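Dezembro, nove da noite

Hoje estudei português durante a tarde inteira. O Vasco Morais emprestou-me um livro sobre a história do milho no Minho e eu leio devagar, com o dicionário ao lado. Já cheguei à página 8. Aprendi a palavra "espigueiro" e gosto muito do som dela. Também "desfolhada", que escrevi duas vezes no caderno para não a esquecer.

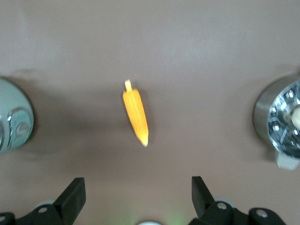
Uma espiga de milho de brincar.

Ao jantar fiz broa pela primeira vez. A receita pedia farinha amarela e água a ferver, e o forno demorou muito a aquecer. Ficou um pouco dura por fora, mas comi duas fatias com manteiga. Amanhã devo telefonar à minha mãe e perguntar como ela fazia o pão na nossa aldeia.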